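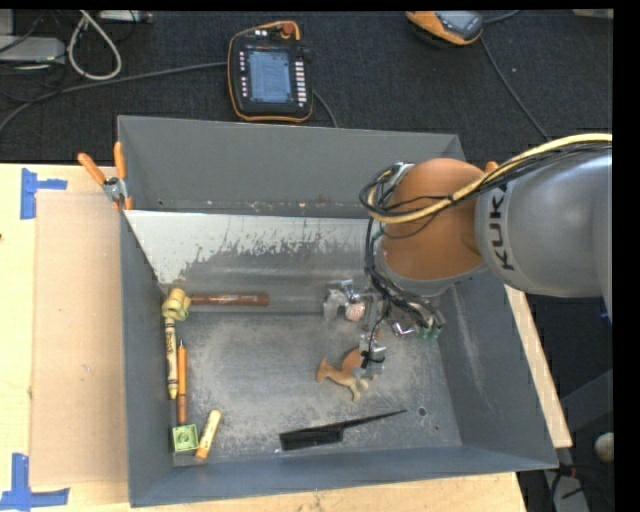
One guest wrote after a stay at Wumetwood that the trail guide worked well until the second valley, where the map went blank and the audio stopped. The download had been left at the overview level, and that level has no detail above the tree line. Section 3 explains how to load the full set before you leave the house.

Section 3. Loading trails for use without a signal

The Povia handset comes with the lake loop and the village walk already stored. All other routes have to be downloaded over the house Wi-Fi. There is no mobile coverage past the Morgan footbridge.

Before you begin

Charge the handset to at least half. The full Wumetwood set takes up 1121 MB, and a handset that shuts down partway through has to start the download again. The charger is in the pouch with the strap and the paper map.

3.1 Downloading the trail set

1. Hold the side button until the green light comes on.
2. Choose your language. You can change it later under Settings, but the audio for the new language is a separate download.
3. Open Trails, then Regions, then Wumetwood.
4. Select Full detail. Overview is selected when the screen opens.
5. Press Download and leave the handset in the same room as the router.
6. When the bar has filled, press Check. The screen should read 292 points stored.

Note: If the number is lower, press Check a second time. Missing points are fetched one by one. If the number still does not match, delete the region and repeat from step 3.

3.2 Setting your starting point

1. Open Start and pick the house where you are staying. Houses are listed by village, then by name.
2. Stand outside the front door with a clear view of the sky.
3. Press Locate and wait for the tone. The first fix of the day is slow, particularly in the lower village where the slopes are close on both sides.
4. Confirm the spot on the map. If it shows you on the wrong bank of the river, move a few steps and press Locate again.

3.3 Choosing a route

Routes are sorted by walking time. The forest routes are marked in green, the meadow routes in yellow and the lake routes in blue. A route shown with a broken line crosses grazing land and may be closed when the herds move up in June.

1. Select a route and read the conditions line at the top.
2. Press Follow.
3. Lock the screen with a short press of the side button. Audio continues with the screen locked.

Caution: The conditions line is only as recent as your last connection. Check it again in the morning, even if you loaded the route the night before.

Caution: The handset is not an emergency device and cannot place calls. The number for mountain rescue is printed on the back of the paper map.

3.4 In cold or wet weather

Keep the handset in an inside pocket above the snow line. The battery drains faster in the cold, and the percentage may drop suddenly. The case will take rain but should not be put in the lake or left in a stream to cool. Dry the charging port before plugging in.

3.5 Returning the handset

Delete your saved tracks under Settings, Privacy. Place the handset, charger, strap and map in the pouch and hand it in at the Tokis desk before 10 a.m. on the day you leave. Outside desk hours, use the return slot to the left of the door.

For altitude alerts and shared tracks, go to Section 4.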